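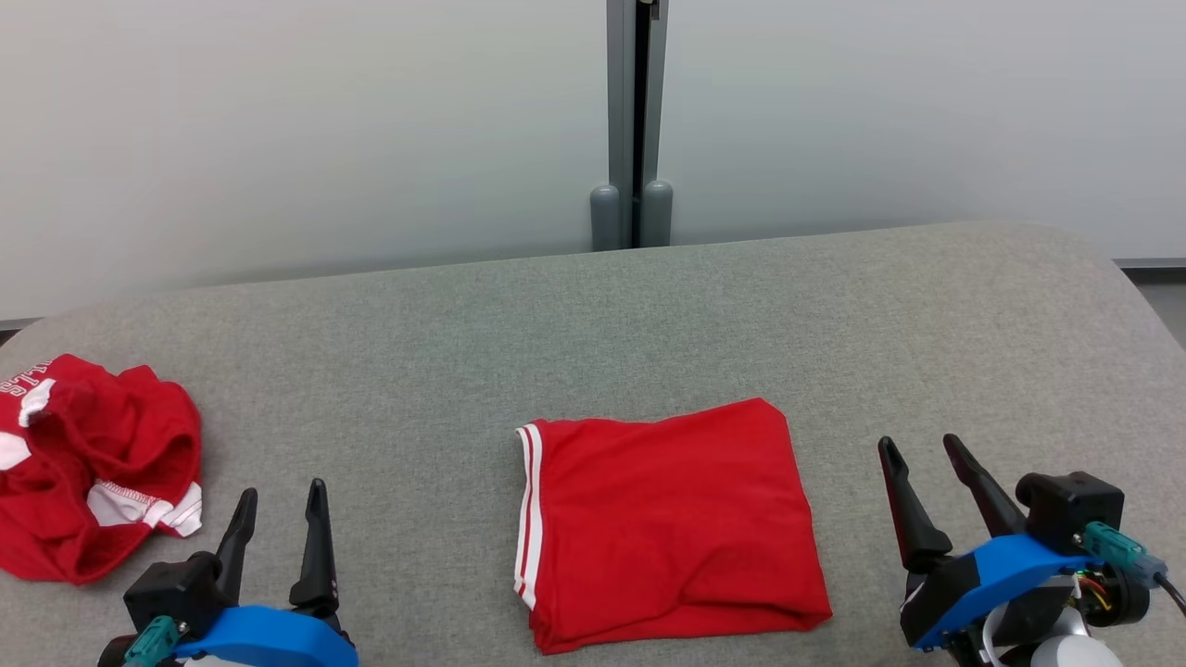
One red bundle folded, one still in a heap, on the grey padded table.

Last updated: 2025-08-16
Filed under: Robots, Grumbling
4 min read

I spent most of a day at Flalwood with a pair of grippers and a pile of laundry, and I have come home less impressed than I was supposed to be.

The idea is simple enough. You hold two handles, the arms copy what your hands do, and the whole thing gets recorded. Do it enough times and the robot is meant to pick up the habit. Perla Cervantes, who runs the sessions, wants 200 good folds before she'll train anything. Her previous set, finished in June, had 671 in it, and by her own account the arms still went to pieces when a sleeve landed the wrong way round.

I managed 10. My first took so long that Guoqing Fu went off and made tea, drank it, and came back while I was still trying to get hold of a corner. You have no feeling in your fingers, that's the trouble. At home I fold a shirt mostly by touch while looking at the telly. With the handles I had to watch the fingertips the whole time, and two black prongs on each side are a poor swap for a hand. Cloth slides off them, or else you pinch two layers when you wanted one and don't notice until the whole thing comes up off the table.

Perla's folds look lovely, I'll give her that. She squares the bundle up so the white stripes sit together down one edge. Mine looked like something fished out from under a bed.

And here is my complaint. If the machine learns from people, which people? Perla goes bottom edge first. Guoqing goes side to side and then gives it a little pat, which he swears he doesn't do. I changed my mind halfway through nearly every go. All of that ends up in the same pile, and I couldn't get a straight answer about what the robot is supposed to make of it. "It averages out" was the best on offer. Average two ways of folding a shirt and I'd expect you to get a crease down the middle of nothing.

The other thing is the heap. Someone scrunches the clothes up before each go so that the start is different every time, but people scrunch the way people scrunch. A shirt that has come out of a dryer inside out, knotted round a sock, is another matter, and I didn't meet one all day.

Perla says I'm judging too early and should come back once the 200 are in. Fine. I'll bring my own washing.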